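Filed under: List archive > Editing > Books, courses and tutorials

Subject: Re: Anyone finished the Piseck colour grading book?
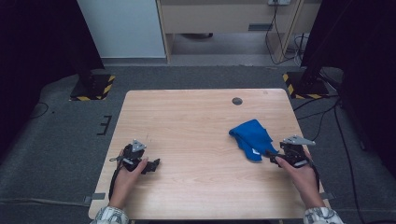 Do you need the paid version of the editing software to follow the Piseck book? Only for the last 2 chapters, where the noise reduction exercises come in; everything before that works fine in the free one.

Hi all,

Kirsty wrote:

> I've got as far as chapter three of the Piseck and I'm wondering
> whether to carry on. The writing is friendly enough but I keep
> losing my way between the page and the screen. Has anybody got
> to the end? And is the Tokach video course any better for someone
> who learns by watching? I mostly cut short films for our walking
> group, nothing fancy.
> Kirsty Cosgrove

I finished it in June, Kirsty, so do carry on! Chapter three is the worst of the lot (all those scopes, and hardly a picture to be had) and I very nearly gave up there myself. Chapter four is where you get to match two shots from different cameras, and I had a lovely evening with that one. I went straight off and redid my niece's wedding.

It's a big old thing, mind you, 497 pages, and it won't stay open on the desk. I ended up reading a chapter over breakfast and then doing the exercises at night with only the summary page propped up beside the keyboard. That cured most of the getting lost. The practice clips are a separate download, and you want the second set, as the first has a couple of files missing from the chapter 6 folder.

As for Tokach, I did the first 12 lessons. He's a good talker and you see every click, but he goes at a gallop and there's no index, so when I wanted to find the bit about skin tones again I was scrubbing back and forth for about 20 minutes. I'd have it as a second helping after the book. Vieira's little guide to keyboard shortcuts is worth having too, and I've got a spare copy if you're coming to the Clalcombe meet-up.

What are you cutting on these days, still the old laptop? Chapter 5 made mine wheeze terribly until I turned the preview down to half size.

All the best,
Eusebio Mamani

3 comments

Teresa Macedo
Agree about chapter three. I skipped it, did the rest, then came back and it made a lot more sense.

Engelbert Danzer
Is the e-book any good? I'd like to be able to search it.

Tomás Azevedo
Engelbert, the search works well but the tables come out tiny on a tablet. I read mine on the second monitor.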